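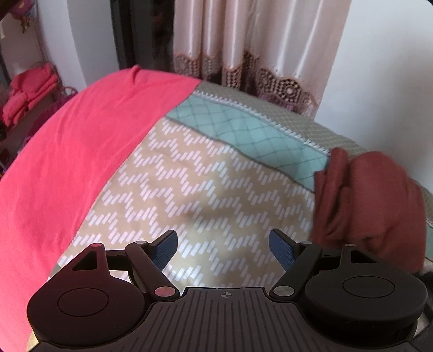
According to Rekha, a parish newsletter could not run an obituary for a man who was still alive, even if he had written it himself and paid for the half page.

Mr Schmieder said he didn't see why not. He was 82 when he first asked, and had been improving the text ever since. It now ran to 1355 words, of which 31 were about his wife. Garncombe was described throughout as 'his beloved village', although he had once tried to have it bypassed.

'You could call it a preview,' he said.

Rekha Poduval had edited the Garncombe Lantern for two years and had so far refused a poem about drainage and a recipe that was mostly gin. She took the pages home and read them in bed with a pencil. The childhood was good. The war was short, as he had been four. There was a long passage on the leek show of June 1988, which she felt he had not forgiven.

She cut the leeks and rang him in the morning. 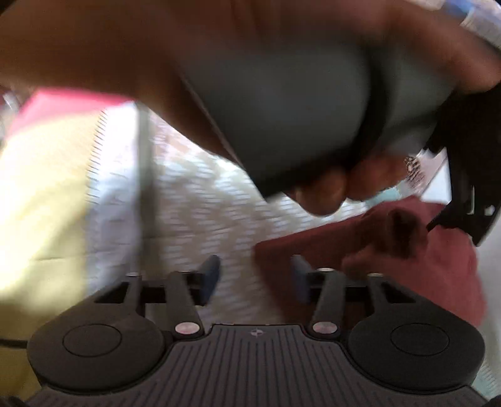

Without the leeks, came the answer down the line, there was hardly any point in dying at all.

They settled on 28 lines, leeks included, under the heading 'Notices, Various'. It went in between the bus times and a lost tortoise.

By the weekend he had received three cakes, a sympathy card addressed to himself and a visit from the man who had won in 1988, who stood on the step holding his cap and said he was very sorry to hear it.

Mr Schmieder asked him in, and brought up the matter of the leeks.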